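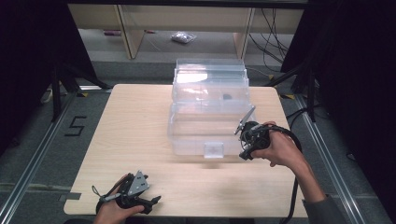
The clear box on the table, with one small black thing inside.

I wanted to write about the box already in November, but I was busy with sorting, and when I sort I don't write. Now the drawers are finished (almost finished) and I can tell how it went.

For those who are new on this blog: I moved to Fernwood with two suitcases and one carton, and I believed that a person with two suitcases can not have a problem with small things. I was wrong. Small things come by themselves. A button from a coat, a key from an old bicycle lock, the rubber foot of a chair, screws which remained after I put together the shelf. I put them in cups. Then I needed the cups for drinking, so I put the small things in a drawer, and after two years the drawer did not close.

My neighbor Gunārs Grīnberga has a garage where each screw has its own jar. He looked at my drawer for a long time and said only one word in his language, which I will not translate. After that he told me to buy boxes I can see through. His opinion is that a box which is not transparent is the same as a drawer, only smaller. I have thought about this often and I agree with him, although my mother kept everything in cookie tins and always found what she needed.

So I began to look for a clear box. It was harder than I expected. In the first store they had very beautiful ones, but they were deep, and in a deep box the small things go to the bottom and you must pour out everything to find one needle. In the second store the boxes were flat with many little sections, and I could not fit even my tape measure. What I wanted was something with levels, so that flat things can be on top and bigger things under them.

The one I like goes up in layers and has a small see-through latch tab low on the front. I like the latch tab being transparent also. In my other boxes the latches are bright blue, and when there are many boxes on a shelf I see only blue latches and not what is inside.

There is one thing I must complain about, and this is the shine. When the light comes from the ceiling, the top layer becomes white and you can not look through it. From the side it is better. I keep mine on a shelf at the height of my eyes now, and I look from the side, and the problem is mostly gone. If you have a low shelf and a strong lamp, please think about it before you buy.

Now about how I sorted. Maybe it will be useful for somebody.

I emptied the drawer on a bed sheet on the floor. I recommend the sheet very much! At the end you take the four corners and all the dust and crumbs are inside. Then I took out what was garbage. I was strict with dry pens and not strict with buttons. My whole rule for buttons is that I keep them, I can not explain it better.

The rest I divided by where I use it and not by what it is. Before, I had all the metal things together, because they are metal, and it was a stupid system. A safety pin and a screw have nothing to do with each other. Now the pins are with the thread and the measuring tape, and the screws are with the little screwdriver and the felt pads for chairs. Batteries have their own place. I know some people keep old batteries and new batteries together and test them with the tongue, and I ask you not to do this.

After the dividing I counted, only for my curiosity. I had 27 keys. I have one door. I tried every key on everything in the apartment that has a lock, and I found the mate for the mailbox and for a small suitcase. The others I gave to Gunārs, who said he will maybe make something from them, and put them in a jar.

Then came paper. I did not plan to do paper, but under the small things there was a layer of it: receipts, instructions for a rice cooker I don't have anymore, a postcard from Abu Hammour, where my cousin worked for some years. The postcard is on the refrigerator now. The instructions went out.

I made labels, and then I removed half of them. If the box is clear, a label only covers the things. I left labels just on the side with medicine and bandages, with the date when I checked them, and on the box of cables. Cables all look the same to me even when I see them perfectly well.

One mistake I made was to fill the boxes full. It looked very nice for a week. Then I bought 30 clothes hooks for the hallway, the small ones, and there was no place for those which I did not use, and they went, of course, in a cup. So I took everything out of one layer and left it empty. It was a little painful to have an empty layer, I felt that I paid for air. But now when something small comes into the house it goes there first, and every second week I look at it and decide. Usually it takes me less time than one coffee.

My friend Pylyp Symonenko asked in the comments to the last post if this kind of box is good for fishing things. I don't fish, so I can not promise. I think the hooks would be fine and the longer pieces would not fit, but please measure first. Measure the inside, not the outside, I have made this mistake with a bread box and it still stands in the hallway with shoe polish in it.

What is left for me is the kitchen drawer with the corks and the birthday candles. I have started it two times. The candles are all different lengths and I can't decide if a candle that was burning once is garbage or not. If you have an opinion, write it below, and please write also what you do with the little bags of silica. I have so many of them.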